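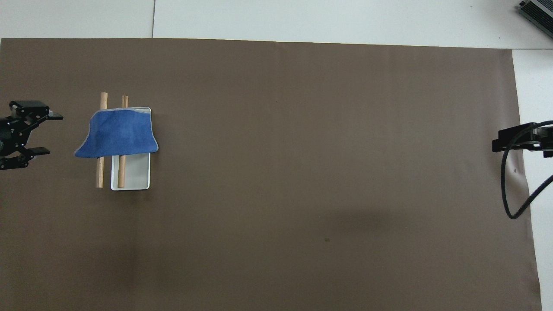 Does the brown paper really have to come off the tables every single time, one of our regulars wanted to know when we went round in April, or could it stay down until it looks tired? We have been turning that over ever since, and the answer has worked its way into the list below, under Tables.

Flostmont Craft Rooms
Room and Table Safety Checklist, with comments
August 2026

Please go through the list before the first session of the day and again at closing. Mark each line OK, Fix or Ask. The comments come from our last full walk-through and are there to be read, even the long ones — they will save you a good deal of wondering later on. If you mark something Fix, write what you saw in your own words on the back of the sheet.

TABLES

1. Table stands level and doesn't rock when leaned on.
OK. We leaned on every one of them with both hands. The one nearest the sink used to wobble dreadfully and has been fine after its foot was screwed back in.

2. Joins between table panels are flush, with no lip that could catch a sleeve or a blade.
OK. Run your palm slowly across the join, both ways. On white tops the seam is easy to see but a raised edge isn't, so trust your hand over your eyes.

3. Paper lies flat, with no folds that would tip a jar or a glue pot.
OK, with a comment. Faint wrinkles are perfectly all right and you needn't fuss with them. A ridge you can pinch between two fingers is a different matter, and that sheet should be smoothed out or swapped.

4. Paper changed when it needs changing.
Ask. So, to come back to the question we began with: no, it doesn't have to come off every time. After fabric, paper or dry woodwork, brush it down and leave it. Small specks are no reason to throw away a good sheet. After glue, paint, dye or anything oily it goes in the bin, and after pins have been used it gets lifted, shaken over the pin box and looked at from both sides before it goes back. The brown paper from Dridside comes on a 45-yard roll, and we were getting through it at quite a rate, so thank you for asking.

5. Paper stays on the tabletop and doesn't hang over the side where people walk.
Fix. Two tables had a long flap trailing toward the door. Cut it a little short of the edge! A strip of bare tabletop showing does no harm at all.

TRAYS AND WHAT GOES IN THEM

6. Trays clean, rims whole, corners not split.
OK. One was set aside for a crack in the corner. It would do nicely under a plant, if anybody would like it.

7. Dowels smooth along the whole length and at both ends.
Fix. Most were lovely. Three had rough ends and went to the sanding bench. Turn each one in a folded scrap of cloth and you'll feel a snag before your fingers find it. Check again whenever a new bundle is opened, however nice it looks in the wrapper.

8. Long pieces laid so that they can't roll off.
Ask. Dowels longer than the tray are the ones to think about. Two lying side by side with a piece of denim draped over their upper ends, poking out past the cloth, look pretty and make a fine start to a little tent, but the ends sticking out over a rim are easily knocked by a passing elbow. While a piece is being worked on, that's simply how it has to be, and we don't want anyone to feel scolded for it. When you leave the table, slide everything well in from the edge and turn the ends away from the walkway.

9. Fabric free of pins, needles and staples before it goes on the shelf.
OK. Denim hides a pin better than anything we own, so please feel along folds and hems as well. A frayed hem may stay frayed if the maker likes it that way. Long loose threads should be trimmed.

10. Glue, dye and varnish kept off the fabric shelf.
Fix. A jar of wood glue had found its way in among the cottons. It has gone home to the metal cupboard.

LIGHT AND FLOOR

11. Every working surface well enough lit to cut on.
Ask. A couple of tables have a soft shadow falling across the lower right, just where a right-handed person would want to cut. The Gesaler clamp lamps help — clip one on the opposite side and tip it down a bit. We have asked for two more.

12. Walkway of at least 40 inches between tables.
Fix. One gap came out at 29 inches when we put the tape across it, and the tables had only crept together over the summer. They have been moved back and there are chalk marks by the feet.

13. Floor swept, no offcuts, no cords across the path.
OK. Do look under the tables as well as between them.

14. Cutting tools closed or capped, and back in the Thambiah rack.
OK. The rack was full, each slot filled, and it did our hearts good to see it.

CLOSING UP

15. Unfinished work labeled with a first name and put on the drying shelf, or left in its tray if the same group is back the next morning.
Ask. We found a few pieces with no label. They are on the windowsill, waiting for their makers.

16. Lamps unplugged, windows latched, sink tap off.
OK.

17. First aid box full and within reach.
Fix. We were down to over-large bandages and one lonely pair of tweezers. New small bandages are on order. Until they come there is a spare packet in the drawer under the kettle.

Finished sheets go in the blue folder by the door, newest on top. Anything marked Ask will be talked over at the next walk-through, and you are very welcome to come along for it. There will be tea.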